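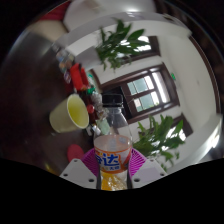
Figure 11.1 A soft drink bottle with a little orange drink left at the bottom.

Chapter 11 Liquids and the shapes they take

Pour a glass of water and you have done something rather wonderful. The water gave up one shape and took on another in a second or two, yet its volume stayed the same. A brick can't do that! In this chapter we look at why liquids flow, why they settle level, and why some of them take so long about it.

Think of the particles in a liquid as a crowd at a busy market. They stay close together, but they can slide past one another. Honey particles slide slowly, water particles quickly — and we call this difference viscosity.

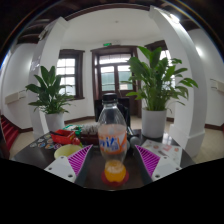

11.1 Volume and container

A 2000 ml jug filled to the brim will fill a wide bowl to a much lower depth. Try it at home with any two containers you like. On page 46 you will meet the Riis cylinder, a tall, narrow measure that makes small changes in level easy to read.

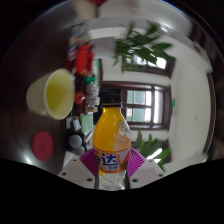

KEY WORDS
volume, viscosity, level, particle, meniscus

Keep this list handy as you work through Activity 16, where you will race three liquids down a tilted tray. Cooking oil is a good one to start with — make your guess before you pour!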